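3.2 Attention to ordinary objects in the Besnard rooms

The second part of the study took place in the two ground-floor rooms of the Besnard gallery, where the exhibition Greltov was on view through May. The first part (Section 3.1) had followed visitors through the permanent collection, which consists mostly of framed paintings with printed wall labels. Greltov offered a different setting. Its works were photographs and short texts concerned with household things, hung low and without titles, and the gallery had agreed to leave the walls unlabeled for the length of our observation period.

We recorded 300 visits. Of these, 197 were made by people who entered alone, and the remainder by people in pairs or small groups. A visit began when a person crossed the threshold of the first room and ended when that person left the second. Observers sat on the benches already in use by the public and made written notes only. No visitor was approached before leaving the rooms. At the exit, each adult was invited to complete a one-page form, and 149 did so.

The form asked visitors to name one work they remembered and to say, in their own words, whether they would call it art. It did not supply a definition. Earlier studies of museum behavior have tended to measure attention by the time spent in front of a work, and we kept that measure for comparison, but we were also interested in what Picard calls "second looking" – the return to a work after the visitor has already moved on to another. In the permanent collection, second looking was rare and was usually prompted by a companion. In the Besnard rooms it was common among people who had come alone.

Familiar subjects appear to matter in this respect. Several visitors wrote that they had passed a photograph of a kitchen item without stopping and had then gone back to it from the far side of the room. One respondent wrote, "I have the same sort of thing at home and I have never looked at it for this long." Another objected to the whole room on the same grounds, stating that a thing used every day could not be improved by being put on a wall.

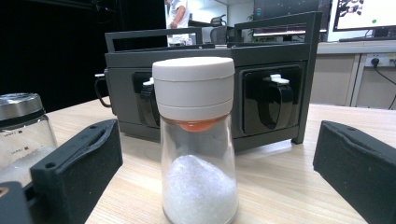

Figure 4. Glass shaker with white lid, partly filled with white granules.

Responses to the question of whether the remembered work was art fell into three groups. The largest group answered yes and gave the maker's choice of subject as the reason. A second group answered yes but gave the setting as the reason, often with some reluctance. The third and smallest group answered no. Members of this last group did not spend less time in the rooms than the others, and two of the longest visits in the record belong to people who declined to call anything in the exhibition art. We therefore treat indifference and disagreement as separate conditions, a point on which the coding scheme used in Skotonari had to be revised.

Coding was carried out by the two authors working separately. Cameron Gunn coded the written forms and Noémie Picard the observers' notes, after which each reviewed the other's work. They differed on nine forms. These were discussed until a single code could be agreed, and the original codes were kept in the project archive, Geltudico, with the dates of each change. The final version of the coding sheet is dated 28 Jan 2025.

Two limits should be stated. The rooms are small, and a person standing before one work is often plainly in view of everyone else – visitors may have looked longer than they otherwise would have. The form was also offered only in English, and some visitors who declined it may have done so for that reason. Neither limit affects the timing record, which is taken up in Section 3.3 together with the floor plans.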